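Review: Rothe pull-down kitchen faucet, brushed finish, after one year
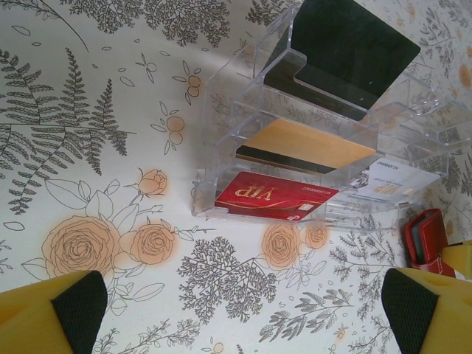

A reader asked under my last kitchen post whether the Rothe was worth the extra money over the Jimex, and whether the spray head still docks the way it should. Yes to the second part. The first part takes longer to answer.

We bought the Rothe when we redid the sink wall. The old faucet was a two-handle model that came with the house, and it had dripped for as long as we had lived here. I had narrowed it down to two pull-down models, the Rothe and a Jimex that cost a good deal less. My sister has the Jimex in her kitchen, so I have used both.

Installation

The Rothe comes with the supply lines attached, a mounting nut with two long screws, a deck plate, and a plastic tool for the nut. I did the job myself in an afternoon. The hardest part was getting the old faucet off. The nuts had rusted in place, and I ended up cutting one of them.

The new one went in through a single hole. I used the deck plate to cover the other two. The plate has a foam gasket already stuck to it, and the instructions say not to add putty. I followed that and have had no water under the plate.

The supply lines are 20 inches long, measured from the bottom of the shank. That was enough for us, but only just. If your shutoff valves sit low in the cabinet, measure first and buy extensions. The hose weight clips on last. There is a mark on the hose for where it should go, and it is worth using. I put the weight too high the first time and the spray head would not pull out all the way.

Daily use

The handle is on the right side and moves forward for hot. It doesn't swing back past the body of the faucet, so you can put it close to a backsplash. Ours has very little space behind it and works fine.

There are three settings on the head: stream, spray, and a wide flat pattern the manual calls a blade. I use the stream for filling pots and the spray for rinsing. The blade is good on sheet pans and on the sides of the sink, but it splashes if you hold it close to anything. The buttons are rubber and can be worked with a wet thumb. The head goes back to stream when you turn the water off, which I like. My sister's Jimex stays on whatever you used last, and I have soaked my shirt at her house more than once.

The docking is magnetic. A year in, the head still snaps up straight and does not sag. On the Jimex there is no magnet, and the head now hangs a little low.

The spout is tall. If you have a shallow sink you will get some splash from the stream when the handle is all the way up. Our sink is deep enough that it isn't a problem.

Finish and cleaning

The brushed finish hides water spots well. We have hard water in Meltwood, and chrome in the bathroom looks bad within a day. The faucet gets wiped with a damp cloth and a little dish soap. I have not used anything stronger. There is one small scratch near the base from a cast iron pan, and that was my doing.

The spray face does collect scale. Every couple of months I tie a sandwich bag of white vinegar over it and leave it for an hour. The little rubber nozzles rub clean afterward with your finger.

Problems

In November the handle got stiff and I could feel it catch at the warm setting. I called the Rothe number in the booklet, and they sent a new cartridge at no charge. They wanted the model number and a copy of the receipt, so keep yours. The part came in a padded envelope, and I had it swapped in 20 minutes. It has been smooth since.

The other complaint is the hose. It is a braided nylon type and it rubs against the cabinet wall when you pull it. You can hear it. I stuck a strip of felt to the wood, and that fixed most of it.

Price

We paid just under 400 dollars at Histen, with the deck plate included. The soap dispenser that matches is sold separately, and I skipped it.

If your budget is tight, the Jimex is a decent faucet and puts out as much water as ours does. If you cook every day and pull the head down all the time, I would pay for the Rothe. I would buy it again, but I'd have the felt ready before I put everything back under the sink.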